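Marquez Avenue finally got its crosswalk!

Posted 04/01/2023

We use cookies to remember your settings. Accept | Manage

I walked across Marquez Avenue this morning, in paint, with a flashing yellow light on each side of me, and I may have done it four times. I'm not sorry. If you've lived in Carness as long as I have you know what that corner by the library used to be like, and you'll let me have this one.

For new readers: I've been going on about this crossing since my second post. The nearest signal was way up at Cesten Street, so everybody coming off the bus just waited for a gap and ran. My neighbor Ronaldo Ocampo sent his first letter to the city nine years ago (he still has the reply, which thanked him for his interest in parking). Then last May the traffic office put a counter out, and it logged 3,589 vehicles in a day. On a street with a library on it! 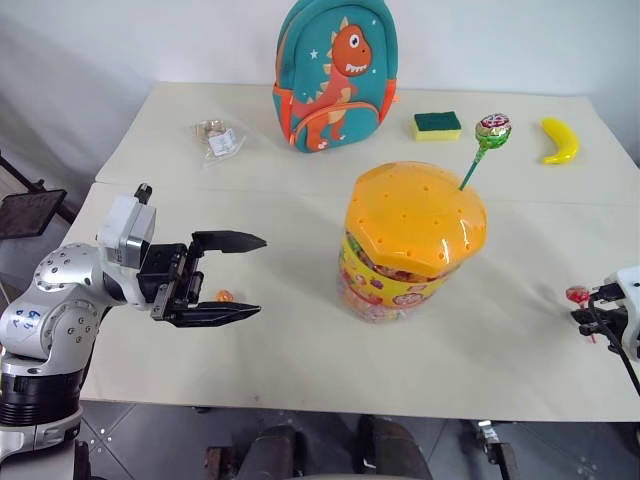
After the count, things moved faster than I expected. There was a public meeting, and 108 people signed in, a lot of them parents from the Huretti apartments. Crisanto Cabanatuan from the traffic office stayed until every last question was answered, including mine about the curb ramps, which I asked twice in slightly different words. He said the old ramps were too steep and would have to be torn out. They were, and the new ones are lovely. I pushed a loaded shopping cart up one and didn't have to lean on it at all.

The lights work off a button. Push it and they start right away, no waiting around for a cycle like up at Cesten. Most drivers stopped for me. One in a white van did not, so please keep looking both ways, and please tell your kids that flashing yellow doesn't stop a car by itself.

Next on my wish list is a bench at the bus stop, and after that something has to be done about the right turn out of the pharmacy lot, where the hedge hides anybody shorter than a mailbox. I've already started a draft of the letter. If you use that corner and want to add your name, leave a comment and I'll bring a copy by.

14 comments | 37 shares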